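Workshop notebook, Joltodeo Clothing Exchange and Mending Room
21 Jan 2020

Entry covers intake, sorting and repair for the winter coat and school clothing drive.

Intake closed at noon. The final count for the drive stands at 2,574 pieces, taken from the tally sheets and checked against the bin labels. The tally sheets and the labels disagreed in one place only, the children's outerwear bins, where a bag of snow pants had been entered under both coats and trousers. The duplicate has been struck through on the sheet and initialed. Please do not erase entries when correcting them; a single line through the old figure is sufficient.

Of the total, 384 pieces have been set aside for repair before distribution. A further 332 were judged unfit to wear and will go to the textile recycler with the next pickup. The rest may be sized, hung and released to the partner agencies as rack space permits.

Sorting notes

The student groups at Trerkia delivered their collection in clear bags, tagged by size, as requested in the August letter. This saved considerable time at the tables. The De Bruijn branch used opaque bags with paper notes pinned inside, and several notes had come loose in transit. Those bags were sorted again from the beginning. The instructions sent to all collection points should state that the size is to be written on the outside of the bag in marker.

Women's sizes remain uneven. There is a surplus of small and medium blouses and a shortage of plain trousers in the larger sizes. The shelters have asked for clothing suitable for job interviews, and the present stock will not meet that request. A second appeal, limited to trousers, flat shoes and dark cardigans, is recommended. It should be worded narrowly. The general appeal brought in a great deal of summer clothing, which is welcome but must now be stored until the weather turns.

Summer items have been folded into the lidded bins on the upper shelf and marked HOLD. Swimwear was accepted only with store tags attached, in line with the existing rule. 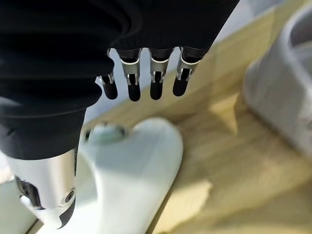
Repairs are being handled in the order set at the last planning meeting: children's coats first, then adult coats, then everything else. The most frequent fault is a failed zipper. In many cases the teeth are sound and only the slider has worn, and these can be returned to service with a new slider in a few minutes. Full zipper replacement is to be kept for coats in otherwise good condition. A coat with a failed zipper and a torn lining should go to recycling unless the shell is wool.

The slider kit from Vutumetti arrived with the common sizes in good supply but very few of the heavier sliders used on parkas. The reorder form is in the front pocket of this book. Until the heavier sliders come in, parkas are to be hung at the far end of the repair rail with a yellow tag and left there.

Buttons: matching sets are to be used on the front of a garment at all times. Where one button is missing and no match can be found in the jars, move the lowest button to the gap and sew the odd one at the bottom. If the lowest button is prominent, replace the whole set. Thread for coat buttons should be the waxed thread on the large spool. Two repairs done with ordinary thread came back from the inspection table with the shank already slack.

Linings: small tears along the armhole seam are closed by hand with a slip stitch from the right side. Longer tears go to the machine. The second machine is skipping stitches on slippery lining fabric. A new needle in a finer size improved the result on a scrap but did not cure it, and lowering the presser foot pressure made no difference that could be measured. The upper tension disk should be cleaned before anyone adjusts the timing. Use the first machine for linings in the meantime.

Stain trials

The enzyme soak was tried on 3 cotton school shirts with old food marks. Each was soaked overnight in a basin of lukewarm water and then washed as usual. Two came clean. The third kept a faint ring at the collar and was repeated with a longer soak; the result will be entered on the facing page. The soak is not to be used on wool or silk. A line to this effect has been added to the card above the sink.

Ironing of printed lettering on team jackets must be done from the inside, with a cloth between the iron and the fabric. One jacket was marked before this was understood and has been moved to recycling.

Student showcase

The organizers of the spring showcase have asked for a rail of restyled pieces made from donated clothing. The workshop is willing to supply these on the understanding that all pieces return to stock afterward and that none of the winter coats will be held back for the purpose. Denim and shirting are the most suitable, being plentiful. Hems for the showcase may be basted so that they can be let down again. Each piece must carry its stock number on a cotton tape sewn inside the waistband or collar. Safety pins were used last year and left holes in two blouses.

Fittings will need the long mirror, which is presently behind the shoe shelving. The shelving cannot be shifted while it is loaded.

Outstanding

Reorder heavy sliders and waxed thread.
Clean tension disk, second machine, and record the result here.
Revise bag label instructions for all collection points.
Draft the second appeal (trousers, flat shoes, dark cardigans).
Confirm with the recycler that bags of mixed fiber are still accepted.
Return the borrowed garment steamer to De Bruijn with its spare hose.

The count of finished repairs is kept on the clipboard by the pressing table and will be copied into this book at the end of each session. Garments that have passed inspection receive a green tag and may be moved to the outgoing rail without further entry.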